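Ilari Nieminen
@ilarinieminen
2024-09-10

I've been putting together next year's equipment budget for our small arm setup and people keep asking what it costs to run one. So I'll write out how I plan it. Long thread. 1/

For context, we're a small shop. We do sorting and pick-and-place trials for customers who want to know if a task can be automated before they pay for a full cell. Most of the tasks are dull. Things go from a basket to a table, or from a table to a basket. 2/

The number I have to work with is $2812. That's for hardware only. Labor and rent are on a different sheet, and Ngozi Ojo looks after that one. 3/

First mistake I made last year: I budgeted for the arm and forgot what goes around the arm. The rail, the mounts, the clips, the cables, the power supplies. None of them cost much alone. Together they ate the money I had set aside for a second gripper. 4/

So now the sheet has two columns. One is the arm and anything that moves. The other is everything the arm is bolted to or plugged into. I fill in the second column first. 5/

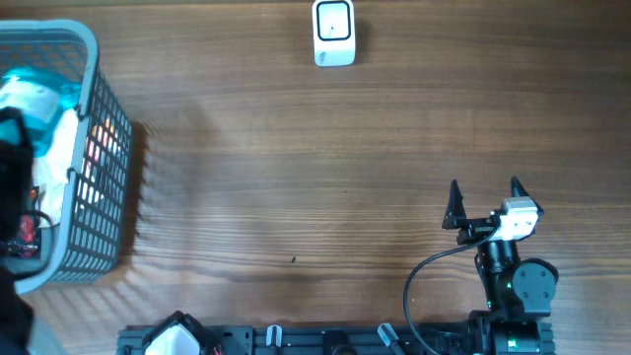
Rail is the item I'd tell anyone to overbuy. If you cut it to fit the job you have today, you'll be ordering more in June when the job changes. We bought short the first time and paid shipping twice. 6/

Slotted aluminum is easy to live with. You can move a mount by loosening a couple of bolts. I had a quote for a welded base from Polta and it was a good base, but every change would have gone back to them. 7/

Cables. Buy longer than you measured. A wrist camera cable needs a loose loop or it pulls on the connector when the arm reaches out. I keep 9 spares on the sheet and I don't let anyone talk me down from that. 8/

Grippers. I get quotes for the jaws and the fingers as separate lines. Fingers wear and chip and get swapped for a different shape, so they go under consumables. The gripper body goes under equipment. The accountant was happier once I split them. 9/

Someone asked if soft items need a special gripper. For what we do, two fingers have been enough to run a trial. If a customer handles nothing but cloth or bags all day, I'd price something else and charge it to their project. 10/

Test items are a real budget line. We used to bring in stuff from home and then a customer would want the same trial repeated and the stuff was gone. Now I put $100 a year toward bags, cloths, small plastic things and baskets. It all gets kept on one shelf. 11/

The table. We looked at a proper steel bench from Judon. Duarte Peixoto pushed for it and he had a point about stiffness. I left it out this year. Our arms are light and a solid wooden top does the job. If we move to a bigger arm the bench goes back in. 12/

One thing to check with wood is glare. Grain and shine both show up in the camera view. We priced a matte mat and it's cheap, so it's on the list as optional. 13/

Service contracts. Shahbazi offered us one at $2000 a year. That's most of the hardware budget. For an arm this size I would sooner keep spare servos in a drawer and have someone who knows how to change them. Santeri Kemppainen can do it before lunch. 14/

If you don't have a Santeri, do the math again. A contract might make sense for you. Add up what you lose on a day when the arm is down and compare. I can't do that one for you. 15/

Lead times matter as much as price. I have a column for weeks to delivery and I sort by it before I place any orders. The slowest part for us is usually the wrist camera mount, a piece of plastic. Order it first. 16/

Software: we use Prukari for logging. It's a yearly fee and it comes out of the office budget, so you won't see it in my total. Put it somewhere though. I left it off completely one year and had to explain that in a meeting. 17/

Replacement schedule. I plan on servos at the wrist first, then the gripper, then the shoulder. The base motor has given us the least trouble. Your order may be different, so write down the date every time you change one. After a year you'll have your own list. 18/

Eino Turunen asked me how much I hold back. I keep ten percent and don't assign it to anything. If it's still there at the end of the year it goes to rail and cables. It has never still been there. 19/

I'm cleaning up the sheet to share it. The prices will be blanked out because some of the quotes were given to us in confidence, but the columns will be there and you can put in your own. I'll post the link under this when it's ready. 20/20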